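## 5. Instrument, wrist camera and first moves

This section assumes the Drukik arm is bolted down, the joints have been homed, and the stop button has been tested with the motors live. If any of that is still open, go back to section 4.

Have these within reach before starting:

- the instrument adapter, printed and cleaned of support material
- one instrument, any jaw pattern, with the drive discs turning freely by hand
- wrist camera with its bracket and the short cable
- Teuber driver board, already flashed
- hex keys, tweezers, a steel rule
- a practice pad, suture thread, and tape to hold the pad down
- a sharps tin with a lid

> **CAUTION:** The Nullham build is a bench rig for practice materials. It has no force limit that can be relied on and no sterile parts. It must not be used on a person or a live animal.

### 5.1 Fitting the adapter

1. Switch off the 12 V supply at the wall and wait for the board light to go out.
2. Turn all the drive discs in the adapter to the index mark. The marks are shallow. Run a pencil over them if they are hard to see.
3. Slide the adapter onto the tool plate from the front until the latch drops. There is one click. A second, softer click means the adapter has ridden over the rail and must come off again.
4. Fit the two retaining screws finger tight, then give each a quarter turn with the key. The threads are cut straight into the print and strip easily.
5. Pull on the adapter by hand in the direction of the shaft. No movement should be felt.

**Note:** Adapters printed from the January files have a tight latch pocket. File the upper face only. Filing the lower face lets the instrument sag, and the calibration in 5.5 will drift during use.

### 5.2 Seating the instrument

1. Straighten the wrist of the instrument by hand and close the jaws.
2. Lower the instrument into the adapter with the drive discs facing the motors. Do not press yet.
3. Rock each disc with a fingertip until its pins find the slots. The instrument settles a little with each one.
4. Press down evenly until both side clips close.
5. Turn the supply on and run `seat`. Every motor makes a short sweep in both directions and stops at the index position.
6. Read the result. `seat ok` means all the discs are engaged. `slip` followed by a letter gives the disc that was missed. Switch off, lift the instrument out, and start again from step 1.

> **CAUTION:** Keep fingers clear of the jaws during `seat`. The sweep opens and closes them without warning, and the closing force at the tip is greater than the size of the motors suggests.

Used instruments vary. A wrist that feels gritty when moved by hand usually has a frayed cable at the pulley, and no setting on the board will correct it. Domthorpe instruments need the thin spacer under the rear clip; leave it out for all others.

### 5.3 Mounting the wrist camera

The camera looks along the shaft toward the tip. With the bracket in its normal position the shaft enters at the bottom of the view and the jaws sit near the middle or higher.

1. Clip the bracket to the shaft collar so that the lens is 70 mm behind the jaw pivot. Measure with the steel rule along the shaft.
2. Tighten the collar screw until the bracket can no longer be turned with two fingers.
3. Route the cable along the outside of the forearm. Leave a loop at the wrist large enough for full roll in both directions.
4. Start the viewer and roll the wrist slowly from stop to stop. Watch the cable loop. If it pulls straight at either end, lengthen it and repeat.
5. Lock the exposure. Auto exposure hunts badly when polished metal is near the tip.

**Note:** The bracket has a second detent for short instruments. It puts the lens closer to the pivot and the depth of field becomes very shallow. Use it only if the view from the first detent is blocked.

### 5.4 Setting the focus

Focus on the work at the tip. The lens cannot hold the near part of the shaft and the jaws together, and the near part should be left blurred.

1. Tape a practice pad to the bench. Any pad with a visible grain will do.
2. Jog the tip down until it is 2 mm above the surface. Use a feeler or a folded card, as the view alone is a poor guide to height.
3. Turn the focus ring until the edges of the metal at the tip are crisp, then turn it slightly further until the surface grain is crisp too. Settle between the two.
4. Lay a length of suture thread next to the tip. It should show as a clean dark line with no gray fringe.
5. Put a dot of thread-lock on the ring and leave the camera alone until it has set.
6. Jog to each of the work positions that will be used and check the view at every one before storing it.
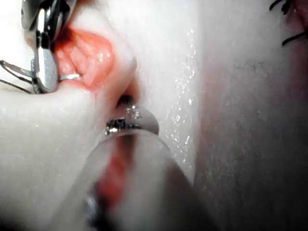
Tip at the opening, clamp at upper left.
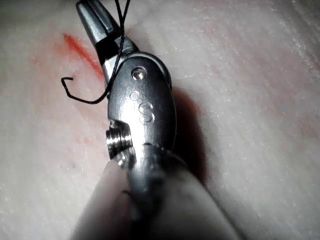 Jaws pointing up and to the left, thread across the wrist. 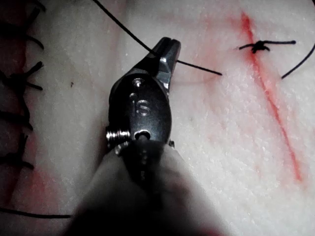

Tip between the two incision lines.

Store each work position with `keep` and a short name. Names are case sensitive and the board does not warn before overwriting one. Positions are stored relative to the bench plate, so a pad that has been moved needs its positions checked again.

Lighting should come from one side. A single bench lamp set to the left gives a shadow on the right of the tool, and the distance between tool and shadow is the best height cue available. Two lamps give two shadows and the cue is lost. Ring lights were tried on an earlier bracket and removed - the reflections off the metal washed out the jaws.

### 5.5 Calibrating the wrist

Calibration ties motor angle to jaw angle. It has to be repeated whenever an instrument is changed, even for another of the same pattern.

1. Move to a clear height above the pad with `lift`.
2. Run `cal wrist`. The wrist bends fully one way, then the other, and returns to straight.
3. Look at the tip in the viewer. If the wrist is not in line with the shaft, correct it with the arrow keys. Each press is one motor step.
4. Press Enter to store the straight position.
5. Run `cal jaw`. The jaws open fully, then close slowly until the motor current rises.
6. Place a strip of paper between the jaws and run `close`. Pull on the paper. It should hold without tearing.
7. If the paper slides out, raise `jaw_trim` by one and repeat step 6. If it tears, lower it by one.

Do not raise `jaw_trim` above 5. Past that value the cable stretches, the straight position moves, and step 3 has to be done over. An instrument that will not grip paper at 5 is worn out.

**Note:** After a cold night in the shop the first calibration tends to be wrong by a few steps. Run the wrist through its range for a minute, then calibrate.

### 5.6 First moves with thread

Use plain thread without a needle until the following steps run without a fault.

1. Lay the thread on the pad with one end free.
2. With speed set to `slow`, bring the open jaws down on either side of the thread.
3. Close. Lift straight up by a small amount and check in the viewer that the thread rises with the jaws.
4. Move sideways across the pad, keeping the height constant. Watch the shadow.
5. Open. If the thread stays on the jaw, roll the wrist a little in each direction. Do not pull it off with fingers while the motors are live.
6. Repeat from both sides of the pad.

> **CAUTION:** Loose thread can wind into the wrist pulley. If the thread disappears behind the housing and does not come out when the jaws open, press stop, switch off the 12 V supply and clear it with tweezers. Never drive the wrist to free a trapped thread. One turn around the pulley is enough to lift the drive cable off its groove.

Trim tails before moving to the next position. A tail left long will be picked up by the shaft on the way past, and the arm has no means of sensing it.

Once plain thread is reliable, fit a curved needle and hold it at the middle of the curve. Keep the speed at `slow`. Count needles out of the packet and back into the tin at the end of each session, and write both counts in the bench log.

### 5.7 Faults

**`slip` during normal use.** The instrument has lifted in the adapter. Check the side clips, then the latch.

**Jaws open on their own when the wrist bends.** Wrist and jaw drives share travel, and the compensation table is missing or belongs to another instrument. Reload the table and repeat 5.5.

**Tip shakes at rest.** Lower the hold gain on the Teuber board one notch at a time. If the shaking remains at the lowest setting, the collar screw is loose.

**View freezes while the arm still moves.** Press stop at once. The viewer and the motion link run on separate ports, and the arm will carry on without a picture. Reseat the camera cable at both ends before restarting.

**View slowly rotates over a session.** The bracket is creeping on the shaft. Degrease the shaft under the collar and refit, then repeat 5.3 from step 1.

**Arm stops with `limit` in open space.** A stored position was recorded with the wrist rolled past center. Delete the position and record it again from the other side.

### 5.8 Shutting down

1. Run `lift`, then `park`.
2. Open the jaws and remove any thread.
3. Switch off the supply and wait for the board light.
4. Take the instrument out of the adapter. Leaving it in overnight keeps the cables under tension.
5. Wipe the shaft and jaws dry, and cap the lens.
6. Close the sharps tin and return it to the locked shelf.

Changes to the compensation tables go to Vilhjálmur Thoroddsen before they are copied to the bench machine. Put the serial number of the instrument in the file name.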